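Hallway and Entry Safety Check, with my comments
Tultbridge house, 1st June

I do this walk-through twice a year, once now and once in December when the boots and wet umbrellas come out. Griet Brouwer gave me the original list when I started renting out the upstairs rooms, and I've been scribbling on it ever since. The comments are all mine, so blame me and not Griet!

1. Front door opens fully, nothing behind it
OK. It used to bump the shoe bench, but Toon moved the bench over in the spring and now it swings all the way back. Much nicer with groceries, too.

2. Door can be opened from inside without a key
OK. Thumb turn is smooth. I put a drop of oil in it anyway, since I had the can out.

3. Clear walking path, at least 30 inches wide
Needs work. By the stairs we're fine. By the radiator we are not, mostly thanks to a stack of boxes that Kevin swears he's picking up (Kevin, if you're reading this, they're going to the thrift store). I'll measure again once they're gone.

4. Rugs flat, with grip underneath
Needs work. The long runner is good. The small mat at the kitchen end has started curling at one corner and slid when I pushed it with my foot. I ordered a new Gelum pad for it — the old one has gone crumbly and leaves bits on the floor.

5. Coat stands and freestanding furniture steady
OK, after some fiddling. Give every piece a gentle push at shoulder height and watch the feet. If it rocks, look for a loose screw first and an uneven floor second. I also spread the heavy coats out so they aren't all hanging on one side, which is how ours ended up on the floor last winter with Rianne's good wool coat under it.
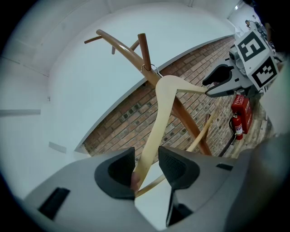 I keep bags off the pegs altogether now. A laptop bag weighs more than you'd think, and the straps dangle right where people walk. Bags go on the bench, umbrellas go in the bucket by the door.

6. Handrail tight along its whole length
OK. I pulled on it pretty hard at both ends. The middle bracket has a fresh crack in the paint, so I'll look again in December, but nothing moved.

7. Stair treads sound, edges easy to see
Mostly OK. Second step from the bottom squeaks (always has). The light strip on the top step is peeling at the left end and I pressed it back down, which will hold for a week if I'm lucky. New strip needed.

8. Smoke alarm tested
OK. Loud as ever, and the dog has forgiven me. New battery put in while I was up there.

9. Lights work from both switches
Needs work. Downstairs switch is fine, upstairs one you have to press twice. I've called Femke Mulder, who did the wiring in the kitchen, and asked her to take a look. Please don't take the cover off yourselves.

10. Cords and chargers out of the way
OK now. There was a phone charger stretched across the bottom of the stairs when I started. It's in the drawer if you're missing one.

Still to do: boxes, mat pad, top step strip, upstairs switch. I'll tape this inside the closet door and cross things off as they get done. If you trip on anything before then, write it at the bottom and tell me which end of the hall.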